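Home News People Events Archive Contact

Keeping the Sound In: A Conversation with Rianne Van Loon

By the Dallance Review staff
March

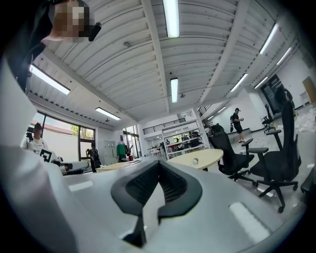 Speech first, music second

Rianne Van Loon has advised on the acoustics of public halls for 14 years, most of them with the Seten office. Her work seldom involves concert venues. The majority of her clients are town libraries, school dining rooms and parish halls, where the usual complaint is that people cannot follow what is being said.

"A hall can be handsome and still tire everyone in it," she said. "By the end of a meeting, the older members have stopped listening. They assume their hearing is to blame, and very often it is the room."

Ms. Van Loon begins each assignment with a visit during ordinary use. She sits in the back row, then near the door, and takes notes before any instrument is unpacked. Measurements follow on a second visit, when the building is empty.

Her study of the Doležal Hall, completed last year, found that a spoken word took roughly two seconds to die away. The hall's managers had expected to replace the loudspeakers. Her report recommended heavier curtains, felt under the chairs and absorbent panels on the rear wall.

"The loudspeakers were perfectly good," she said. "Turning them up had only made the echo louder as well."

Working within a budget

Asked about cost, Ms. Van Loon said that many institutions delay a survey in the belief that it will lead to major construction. Of the nine halls she reviewed for the Jimo program, two required building work. The others were treated with furnishings and changes to the seating plan.

She also encourages clients to consider how a room is scheduled. A choir practice and a reading group should not share a thin wall on a Sunday afternoon, whatever the quality of the panels.

Ms. Van Loon is now preparing a short guide for building managers, written in plain terms and with few formulas. It will cover hard floors, high ceilings and the placing of a lectern. "They know their buildings better than I do," she said. "I would like them to have the words for what they hear."

The guide will be available through the Seten office later this year.

Related items

Reading Rooms and the Question of Quiet
Doležal Hall Announces Its Spring Lectures
Caring for Heavy Curtains in Public Buildings
Jimo Program Opens for New Applications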